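Kettle scale, measured

We moved to the house on Aranda Street in March, off rainwater and onto bore-supplemented town water. By winter the kettle had a crust on its base plate and the tea had a film on it. I had a plug-in meter and a set of kitchen scales, so I ran some tests before cleaning it out. These are my notes, tidied up a bit.

The water

The titration kit I use for the fish tank gives total hardness in milligrams per litre as calcium carbonate. The kitchen tap came out at 300, on two samples drawn a week apart. The kit moves in coarse steps, one per drop, so I wouldn't trust the last digit. It is hard water by any of the usual classifications.

Total hardness lumps together two fractions. Temporary hardness is the calcium and magnesium balanced by bicarbonate. When the water is heated, bicarbonate breaks down, carbon dioxide leaves and calcium carbonate drops out. Permanent hardness is the portion balanced by sulphate and chloride, and it stays in solution at kettle temperatures. Only the first fraction ends up on the base plate, and only part of that, given how short the boil is. I estimated the split with the alkalinity test from the same kit. Most of ours is temporary, which agrees with the crust.

The film on the tea is a related problem. Polyphenols in the tea oxidise at the surface, and calcium and bicarbonate in the water help the product form a visible skin. Lemon juice stops it, as does very strong tea. Milk makes it slightly worse.

The kettle

It is an Erkton, 1.7 litre, concealed element, stainless base plate. The concealed element matters for this exercise. In the older type, the heating coil sits in the water and scale grows around it in a sleeve that eventually cracks off in sheets. In the newer type the element is bonded underneath the plate, and scale forms as a flat layer over it. The flat layer is easier to see and much easier to clean.

The meter is a Forura plug-in unit that logs watts and accumulated energy. I checked it against a resistive heater and the house meter over an evening with everything else switched off at the board, and the two agreed closely enough that I stopped worrying about it.

Method

Fill to the 1.7 litre line by weight, not by the printed mark (the printed mark was 40 grams out). Water at 20 degrees, left to stand overnight in a covered bucket and adjusted with a splash from the fridge where needed. Kettle at room temperature. Start the timer at switch-on and stop at the click.

The click is a poor endpoint. The cut-out is a bimetal disc heated by steam coming down a tube, so it trips a while after the water reaches the boil, and the delay varies with how well the lid is seated. I considered putting a probe through the spout and decided I was interested in what the kettle does in ordinary use, delay included.

Result with scale

Mean power while heating was 2172 watts. Mains voltage at the outlet sat a little low during the test, and for a resistive load the power follows the square of the voltage, so don't compare this with a rating plate unless you log the voltage as well.

Mean time to click was 313 seconds. Multiplying the two gives 680 kilojoules, or 0.189 kilowatt hours. Raising 1.7 kilograms of water by 80 degrees takes 569 kilojoules. That puts the efficiency at just under 84 per cent, with the balance going into the body of the kettle, the steam that trips the cut-out, and losses to the room.

The claim I wanted to check is the one repeated on every descaler packet, that a scaled kettle uses far more electricity. The physics doesn't offer much support. An electric element has to get rid of whatever power it draws. If there is an insulating layer between it and the water, the element runs hotter until the same heat flows through. The extra loss is limited to the heat stored in the hotter plate and whatever escapes downwards through the base. A gas boiler is a different matter, because there the heat has an easy alternative route up the flue, and I suspect the packet figures were borrowed from boilers.

What scale does do is raise the element temperature, and that shortens the life of the element and of the dry-boil protector beside it. It also makes the kettle noisier.

Protecting the bench

Descalers are acids, and some benchtops dissolve in acid by the same reaction that clears the kettle. Marble, limestone and travertine are carbonate rock and will etch. The mark left behind is a dull patch where the polish has gone, and sealing the stone does not prevent it. Sealer slows liquid soaking into the pores and does very little for the surface itself. True granite is mostly quartz and feldspar and will tolerate a citric acid spill that is wiped up promptly. The trouble is that stone gets sold under loose trade names, and a slab called granite in the showroom can carry veins of calcite. Test with a drop of vinegar somewhere out of sight, leave it for a few minutes, then look across it at a low angle under a lamp.

Our own bench is laminate, so none of this applied here, but I did a relative's kettle the same week and worked in the laundry trough instead. A baking tray under the kettle would have done the job too.

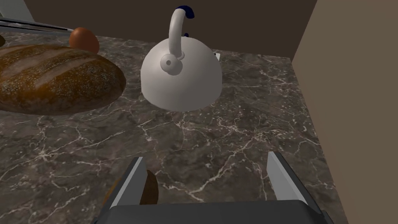
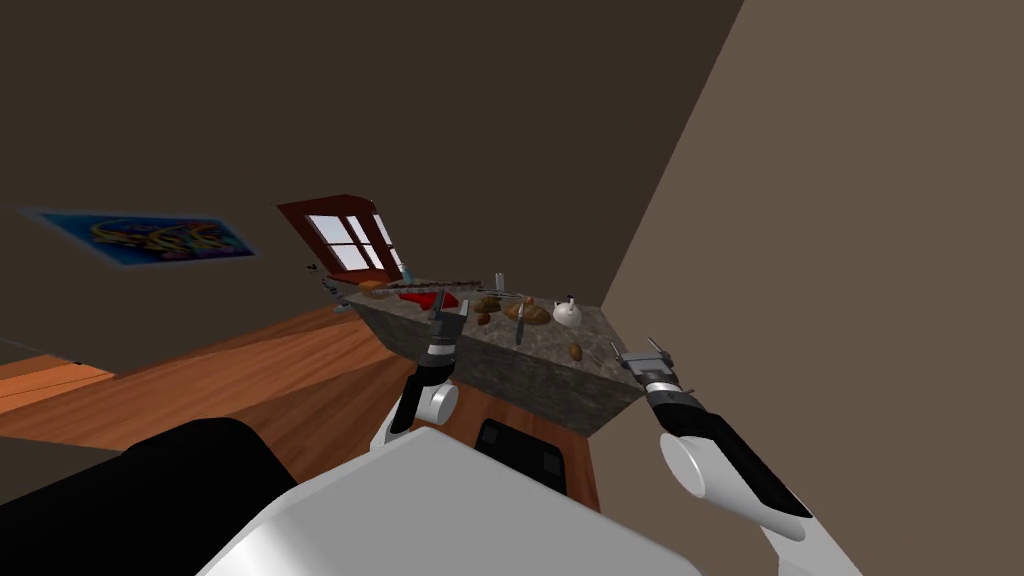
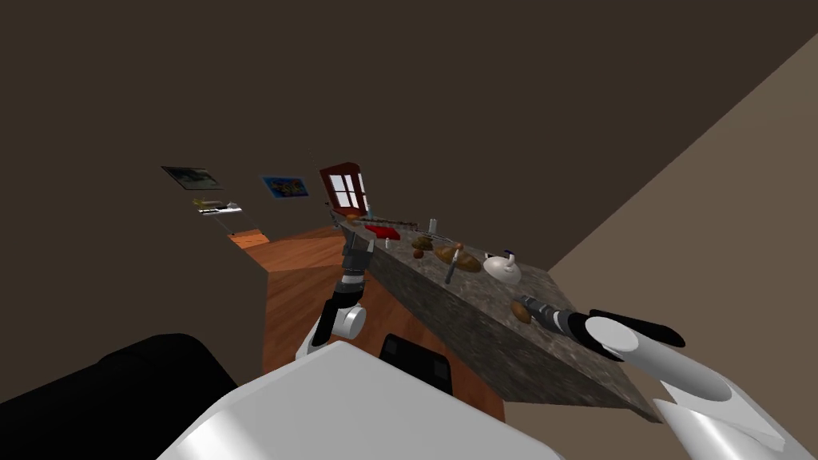

Descaling

I used Rerkance food-grade citric acid, anhydrous, from the home brewing shelf. Branded kettle descaler costs several times as much by weight, and the packet I looked at listed citric acid as the only active ingredient.

The dose was 30 grams in one litre. The stoichiometry is three moles of calcium carbonate to two of citric acid, so 30 grams of acid can deal with 23 grams of scale at the limit. By weighing the dried kettle before and after I found 9 grams had come off, leaving a decent excess.

Warm the solution and then leave it alone. Most instructions say to boil it. Heat does speed up the reaction, but calcium citrate is sparingly soluble and, unusually, less soluble hot than cold. Boil a strong solution in a heavily scaled kettle and you can end up with a white deposit of calcium citrate that looks exactly like the scale you started with and doesn't respond to more acid. I heated to 50 degrees, switched off and left it for forty minutes. The fizzing had finished well before that.

Steps, for my own reference next time:

1. Empty the kettle, unplug it and take it off the base.
2. Dissolve the acid in a jug first. Crystals dropped onto the plate sit in one place.
3. Pour in, warm, switch off, wait.
4. Tip out down the sink with the tap running.
5. Rinse three times, boil a full kettle of plain water, discard it.
6. Pull out the spout filter and soak it separately in a cup of the leftover solution.

Don't mix any acid with bleach in the sink. That combination gives off chlorine.

Vinegar also works. Household white vinegar is a weaker proposition per litre and the smell stays in the plastic lid for days. I would only use it if the shops were shut.

Result without scale

Same procedure, same number of runs, same bucket. The mean time to click came down by four seconds. The spread between individual runs was larger than that, so I can't claim a difference. Power was unchanged once corrected for voltage. If there is a saving, it is too small for this equipment to find at 9 grams of scale. A much thicker layer might show up, and I don't intend to grow one.

The noise did change. The rumble in the second half of the boil now starts later and is lower in pitch. I recorded both on a phone at the same distance from the kettle, but the automatic gain makes the levels useless for comparison.

Interval

The layer became visible again after three weeks, as a faint bloom in the middle of the plate. At our rate of use a treatment every two months keeps it thin enough to clear in a single pass. Emptying the kettle after use makes a difference, as water left to sit and be reboiled deposits more each time.

I looked at filter jugs. The usual cartridge has an ion exchange resin that swaps calcium for hydrogen ions, which does remove temporary hardness, and the resin is exhausted quickly at 300 milligrams per litre. On the cartridge maker's own capacity figures we would be replacing one every fortnight. A kilogram of citric acid covers 33 treatments, so the jug went back on the shelf.

Still to do: repeat the hardness test in October, when the supply is meant to go back to the reservoir, and see whether the shower head warrants the same treatment. It is chrome over brass, and the thin plating at the nozzle edges may not like a forty-minute soak.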